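News > Technology > Robotics

December
By Touran Sharifi

Robot hand trials halted at Nivby after grip fails to release

Work with a four-fingered robot hand has been stopped at the Nivby automation laboratory after the hand closed on a technician's glove and did not open when told to. The technician, Ezekiel Kincaid, was bruised on two fingers and went back to work the same afternoon.

The fault happened shortly after 3pm during a grip endurance test. The hand was meant to close on a foam block, hold it, let go and start again, for a run of 2000 cycles. It stopped responding at cycle 1118, with the thumb pressed in and the fingers still under power.

Kincaid had reached in to straighten the block between cycles. Staff at Nivby say this was allowed under the written procedure at the time, because the hand was in its slow mode and the arm behind it was locked. The procedure has now been withdrawn.

According to an internal note seen by this site, the open command was sent three times from the control desk and was logged as received each time. The motors in the hand did not move. A colleague then pressed the emergency stop, which cut power to the arm but left the hand on a separate supply. The hand kept its grip for a further 9 seconds until someone pulled the plug.

"The stop button did what it was wired to do, and it was wired wrongly for the job," said Wojciech Ostrowski, who runs the laboratory. "When we had a simple two-jaw gripper on there, the gripper took its power through the arm. The new hand has its own supply, and the stop circuit was never changed to match. That is our mistake and I am not going to put it on the maker."

The hand was fitted in the autumn as part of a project called Sukus, which is looking at whether machines can sort mixed returns for mail-order firms. The project is paid for by Clokholm, a warehousing company, and by a small grant. Clokholm said it had been told of the incident and had asked for a written report before any more tests are paid for.

Why the hand ignored the command is less clear. The first suspicion fell on a cable at the wrist, which had been moved a few days earlier to make room for a camera. Arvo Nieminen, an engineer brought in from the consultancy Olszewski to look at the fault, said the cable had been tested and was sound.

He now thinks the controller inside the palm went into a protective state after it got too warm. In that state it is supposed to relax the fingers. The settings on this unit had been changed so that it would hold its last position, which is useful if the hand is carrying something breakable.

"Somebody had a sensible reason for that setting in one test and it was still there for the next one," Nieminen said. "I have seen it on other sites. You find a value in a file, there is no note beside it, and you leave it alone."

He has asked for the settings file to be printed and signed before each run. He also wants a temperature reading from the palm on the operator's screen, where at present there is only a motor current.

The force involved was low. The hand was limited by software to a light grip, and Kincaid was wearing padded gloves. Ostrowski said that at full strength the result could have been a broken finger.

Some work has carried on at the laboratory while the fault is looked into. The hand can still be powered up for checks, but only with two people present and only with a new rule that no one puts a hand or a tool inside the fingers' reach.

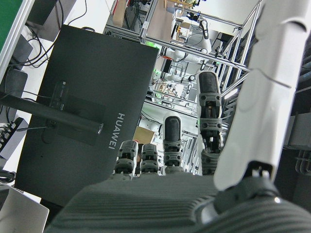

Rewiring the stop circuit is expected to take a fortnight, most of it spent waiting for a relay. Once it is in, one press will cut the supply to the arm and the hand together, and a spring release will be tried on the thumb so that it falls open without power. Nieminen said he would want to see 100 clean stops in a row before he signed it off.

Wojciech Kalinowski, who looks after safety for the building, said the other groups with robots on the same floor had been asked to check their own stop buttons. Two have replied so far. One found that its conveyor would keep running after the stop was pressed, although the belt is guarded and there have been no injuries.

Kincaid said he had no complaint about how he was treated. He would like the plug moved, he added – it was behind a desk, and his colleague had to crawl for it.

The Sukus team had planned to show the hand to Clokholm managers before the end of the month. That visit has been put off and a new date has not been set.

Contact the newsdesk | Copyright, all rights reserved | Back to top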